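Review: the Skudomen small arm kit, after we bought 2 of them

Posted 9 Mar 2019 by Sebastián Pereyra

I want to write this review for people who must plan money for a small robotics workshop and do not have much of it. My colleague Violeta Gaete and I run the Zapata workshop, where we teach adults and older teenagers. In February we finished our purchase for the year, and the Skudomen arm kit was the biggest line on it.

Our full budget was 3176 dollars. It had to pay for arms, motors, filament, power supplies and spare parts for the whole year. One ready-made arm from a known maker would take nearly everything, so we looked for kits where you print the body yourself and buy only the motors and the electronics.

What you pay for

The kit costs 186 dollars for one arm, without printed parts. You get the servo motors, the control board, the cables and a bag of screws. The files for printing are free to download. We bought from Pindico, who answered our emails quickly, but the shipping price appears only on the last page of the order. I recommend that you ask for it before you present a budget to anybody.

The filament is your own cost. Please calculate also the failed prints. Our first base came off the printer bed in the middle of the night and we had to repeat it.

Assembly

The instructions are clear until the wrist, and then they become short. The drawing for the gripper shows an older version of the part. Violeta found the correct one in the forum of the seller. For a person with some practice I would plan one full weekend for each arm, and more time for a beginner.

The cables are the weak point for me. They run outside the links, and you have to fix them well or they catch on things when the arm turns. Buy cable ties at the same time, they are not included.

In use

For small and light objects I am satisfied. The movement is not very smooth at low speed, but the gripper closes gently and you can adjust its force in the software. We use the arms on the same table as our rovers, and the exercise the students like most is to pick something up and place it on the rover.
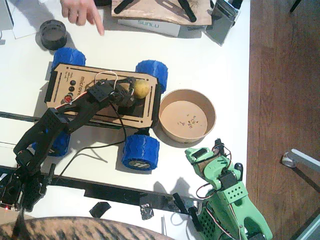

What I would budget differently

I would put money aside for one spare motor per arm from the first day. The seller says up to 1000 hours for a motor, and we are far from this number, so I cannot confirm it. I would also buy a stronger power supply. The Wurnine one we chose is cheap and silent, but its cable is too short for our table.

My rating is four stars of five. I take away one star for the wrist instructions and for the hidden shipping price. If the budget next year is similar, we will order again.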